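Zuteck Hota Streaming Box Review: Four Months With a Cheap Way to Watch TV

I bought the Hota in the spring, after the apps built into our old television got so slow that starting a show took longer than making popcorn. The set itself was fine. The picture still looked good and I didn't want to replace it. What I needed was something small that plugs into the back and runs the usual services without freezing.

The Hota is made by Zuteck and it is one of the less expensive boxes you can get. It comes with a remote, a short HDMI cable, a power adapter and a folded sheet of instructions. The cable is too short if your TV is mounted on a wall, so plan on buying a longer one.

Setup

Setup took me 11 minutes, including typing in the Wi-Fi password with the arrow keys. You pick a language, connect to the network and let it download an update. After that it asks which services you subscribe to and puts those apps on the first row. I skipped the Zuteck account and everything still worked. It asks again after each update, and you can say no each time.

Signing in to the apps is the slow part, but most of them let you scan a code with your phone now.

Home screen

The home screen is plain. Your apps are on top, then a row called Keep Watching, then suggestions. Keep Watching pulls from most of the apps I use, so I can go back to a series without remembering which service it's on. It doesn't pull from all of them. One of my two main services shows up late, sometimes a full day after I've watched an episode, and it will offer me one I already finished.

The suggestions row is mixed. For a while it kept pushing a crime series called Peltier at me, and I gave in and watched it. The first season is good and the second drags. It also suggested Khalaf, a family drama with subtitles that I would never have found by searching, and that one I liked a lot. The rest of the row was mostly reality shows I had no interest in. There is a setting to hide suggestions, under Display and then Rows.

Picture and sound

Picture quality is what you'd expect from a good connection. High-definition shows look sharp and 4K works on the services that offer it. Dark scenes were a little muddy at first. Changing the color setting from Auto to Standard fixed most of that.

Sound was fine through the TV speakers. With a soundbar I had some lip sync trouble, mostly on older sitcoms, and I had to adjust the delay by hand. The box remembers the adjustment for each app – a nice touch – but it forgot mine after the July update and I had to do it over.

Remote

The remote is light and the buttons are a good size. Play and pause are where your thumb rests. There are four shortcut buttons for services, and you can't change them, so two of mine go to apps I don't pay for. Voice search works well for titles and badly for actors. If I ask for a show by name it finds it nearly every time and lists which services carry it.
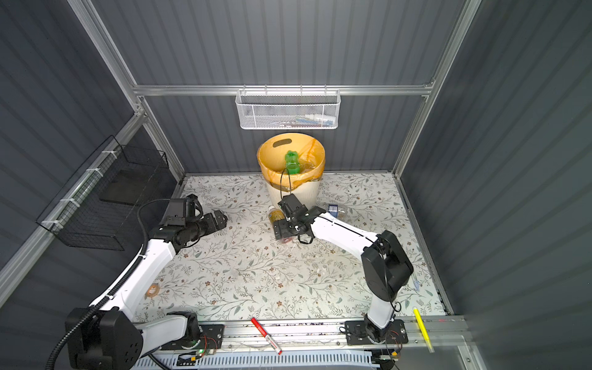 The volume buttons control the TV directly once you've paired them. Pairing took me a couple of tries with our set, and the soundbar took longer.

Speed and storage

Apps open in a few seconds. Going from one to another is quick as long as you don't have too many installed. Zuteck's store lists some 3000 channels and apps, and most of them are junk: slide shows of fireplaces, old cartoons in poor quality, and so on. I have nine installed and haven't run out of room.

It has frozen on me twice, both times during live sports. Unplugging it and plugging it back in got it going, but I missed the end of a game.

Should you buy it?

If your TV is older and the built-in apps are slow, the Hota does the job for not much money. If you have a newer set with apps that already run well, I don't see a reason to add it. People who watch a lot of live events may want to spend more on something steadier.

I'm keeping mine in the living room. For the bedroom I'll probably wait for a sale.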